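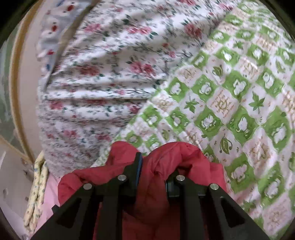 *Figure 1. Two-finger gripper holding padded red fabric, with printed fabrics and other cloth behind it.*

# Handout 6: Sorting work and the gripper

November 12, 2019

Read this before the seminar. The case is the textile sorting hall at Lanside, where returned household cloth is graded for resale, repair or shredding. Flatirness runs the hall. The gripping cells were supplied by Rautiainen and went into service in October.

## 6.1 Why cloth is hard to pick

Rigid parts keep their shape when they are lifted. Cloth does not, and a control program cannot rely on a stored model of where its edges will be. Three problems follow.

1. **Finding a grasp point.** A heap has no clear outline. One item lies over another, and a printed pattern may have stronger edges than the true border of the piece. The checked fabric in Figure 1 is a fair case: the lines between its green and pale diamonds are easier to detect than the line where it meets the rose print.
2. **Separating layers.** A pinch that closes too deep takes two items. A pinch that is too shallow slips. Thick material such as the red piece is more forgiving than a single sheet of thin cotton.
3. **Knowing what has been picked.** Once bunched between the fingers, an item shows only part of its surface. Size and type often have to wait until it is hung or spread.

The usual answer to the first problem is to look for a raised fold and close on it from both sides. This works well on loose heaps and badly on pressed stacks.

## 6.2 The hall before and after

Before October each sorter stood at a table, pulled items from a cage, inspected them and threw them into one of several chutes. Picking, inspection and grading were one job done by one person. The daily intake was 3000 items.

The cells took over picking only. An item is lifted from the heap and hung on a rail, and a sorter grades it as it passes. In the first full week the cells completed 1266 picks without help, and 627 attempts were stopped and handed to a person. Most of the stops were double picks. The rest were dropped items and grasps on seams or cords.

Flatirness treats the stop figure as a technical matter to be reduced over time. For this course it is also a staffing figure. Every stop is a small piece of work that did not exist before, and someone has to be placed near enough to do it.

## 6.3 What changed for the sorters

The hall employs 42 sorters and the number has not changed. The content of the work has.

- **Less bending and pulling.** Reaching into the cage was the main source of back and shoulder complaints. Sorters on the rail stand upright and handle one hanging item at a time.
- **Pace.** At the table a sorter could spend longer on a doubtful piece and make up the time on an easy one. The rail moves at a set speed. There is a hold button, but each use is logged, and several sorters said in interviews that they avoid it for that reason.
- **Touch.** Experienced sorters grade partly by hand: weight, stiffness, the feel of worn padding. On the rail they see the item first and touch it briefly or not at all. Two graders in the same shift now disagree more often on quilted goods than they did at the tables.
- **A new post.** The cell attendant clears stops, cleans finger pads and resets the cell. The post is paid one grade higher. It was first filled by people who had used similar equipment elsewhere — a sore point with long-serving staff.

## 6.4 Comparison: Kullness

The Kullness site bought the same cells but rotates everyone through the attendant post on a weekly basis. Training took longer and the early stop times were worse. Sorters there report stops in more detail, with notes on fabric type and how the heap was lying, and the notes go to Rautiainen each month. At Lanside the attendants record only a stop code.

The sites handle different mixes of goods, so their stop rates should not be compared directly.

## 6.5 Terms

**Double pick** — two or more items lifted in one grasp.

**Stop** — any halt that needs a person before the cell can go on.

**Residual task** — work left to people after a machine has taken the main part of a job. Clearing stops is a residual task; so is turning items that were hung inside out.

## 6.6 For the seminar

Bring half a page on one of the following.

- Should the use of the hold button be logged? If so, who should be able to read the log?
- Draw up a training plan for the attendant post at Lanside that is open to all present sorters. State what it would cost in rail hours.
- Grading by touch is being lost on the rail. Suggest one change to the layout that would bring it back, and say what it does to the pace.

Section 6.2 will be needed again in Handout 8, where the stop figures are used for the queueing exercise.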